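Bolmont open day, April: the folding afternoon

I signed up for the Bolmont open day because a friend, Intan Ngui, had been the year before and wouldn't stop talking about it. Watgate has four units open to visitors and most people head straight for the big one with the café. We went the other way, up to the room where they work on laundry and bedrooms, and I'm so glad we did. I have never in my life spent a whole afternoon thinking about shirts!

It's one very large open room with a full-size bed in it, grey padded headboard and all, and people at work all over the place. Tươi Khổng, who showed us about, asked us to keep our voices down near the desks and then talked non-stop herself, which I loved. She has folded more shirts than anyone I've met. The record for one month is up on a sheet by the door: 1,596 garments, with T-shirts and shirts listed separately (shirts being the slow ones, obviously). 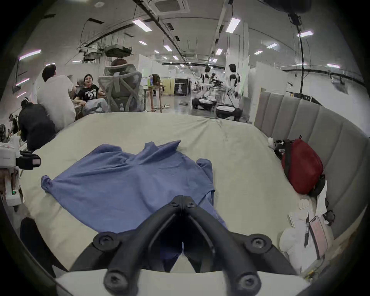
What I hadn't thought about before is how much of folding is really flattening. Tươi reckons most of us start too early. We pick the thing up, give it a shake and go straight to the sleeves, and the collar is still twisted underneath. She likes to find the collar first, then the two shoulder seams, then smooth down towards the hem with the flat of the hand. Only then do the sleeves come in. Intan tried it and got a lovely neat rectangle on her second go. Mine looked like a parcel somebody had sat on, but a better parcel than I make at home.

There was a good chat about mattresses too. A soft bed is a nice height to work at and kind on your back, but it gives under your hands, so the creases you push out of one side pop up on the other. A table is quicker. Tươi still prefers the bed, as that's where most people she knows tip out their clean washing, and she'd like to be good at the thing people really do. I'm with her on that. My own ironing board hasn't been out since Christmas.
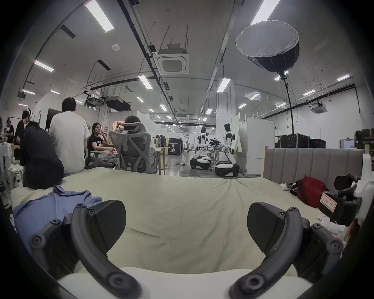
Do you need to button a shirt before folding it?

Just the top button and one in the middle, according to Tươi. That holds the front together while you turn it over, and doing the rest only slows you down.

After the break we got on to bags, and this was my favourite bit. The idea is to pack for one night away, with as little faffing as possible. Shirt folded in half lengthways, then in 3, laid flat on top of everything else so nothing presses on the collar. Intan is a roller and has been for years, and she put up a spirited defence (rolled things fit down the sides, you can see them all at once, and so on). I've come home undecided. I rolled two tops and folded two on Sunday night and they all looked much the same by the morning.
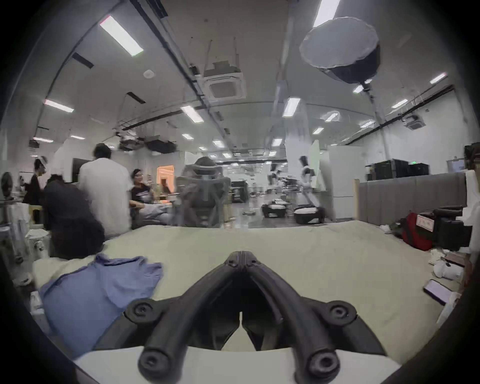 We stayed on longer than planned and missed the talk from Gatti in the next unit, on a fabric care range called Onis. I picked up the leaflet on the way out. It says they've washed one pillowcase 2,000 times, and I'd have liked to see the pillowcase.

Some practical bits if you're going next year. Bus from the station to Watgate, get off at the second stop and walk back. Go after two, when the morning groups have cleared off. Wear layers, as big rooms like that never seem to be one temperature. And do ask to have a go yourself, even if you feel a bit daft folding a shirt in front of strangers. Intan has already put our names down.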